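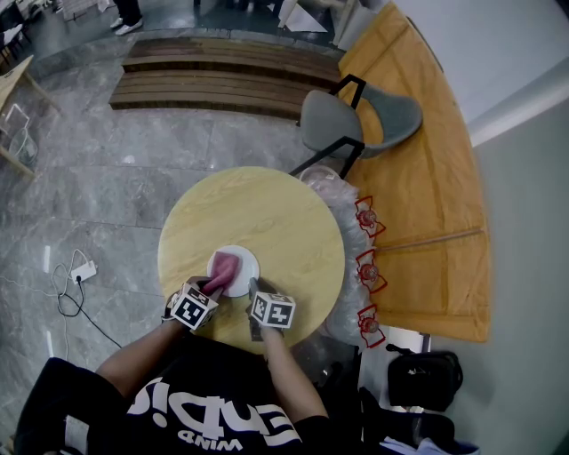
Re: Dulled glaze on white plates after descaler

From: Virgil Preda
Date: Thu 27 October
To: tableware-care list

> We switched the rinse tank to Daso descaler in April. Since then the
> white side plates have lost their gloss in a ring just inside the rim.
> The bowls are fine. I have tried a longer rinse and a lower dose with
> no change. Is this etching, or a film that can be taken off? The
> plates are Pärn, the plain line without decoration.

It could be either one, and they look alike under room light. Test before you change the dose again.

Put a few drops of white vinegar on the dull ring, leave it for 2 minutes, rinse, and wipe with a soft cloth. Let the plate air dry fully. If the gloss comes back where the vinegar sat, you have mineral film. If the patch looks the same as its surroundings, repeat once with a paste of baking soda and water to rule out a silicate or detergent layer. No change after both means the glaze surface itself is damaged, and no cleaner will restore it.

My guess is film. Etching from an acid descaler normally shows wherever liquid pools, and your bowls would have it first. A ring inside the rim on flat ware suggests water held there during drying. Check the rack angle. On the Plallitz racks the plates lean back far enough to drain, but only if every second slot is left open. Packed full, they sit nearly upright and touch at the rim.

Also check the water. We run a Gradeo softener, and when the resin was due for a change we saw the same ring on plates of two different makes. A strip test at the rinse inlet is enough. Ours read 12 grains before the change, which was well out of range for the machine.

Do not use melamine sponge on the ring. It will take film off, but it also scratches softer glazes, and after that you cannot tell which problem you had. A damp cotton or microfiber cloth is fine.

If you post the results, please include the rinse temperature and the dose setting. The archive has an older thread on dosing pumps, but the figures in it are for the previous formula.

Virgil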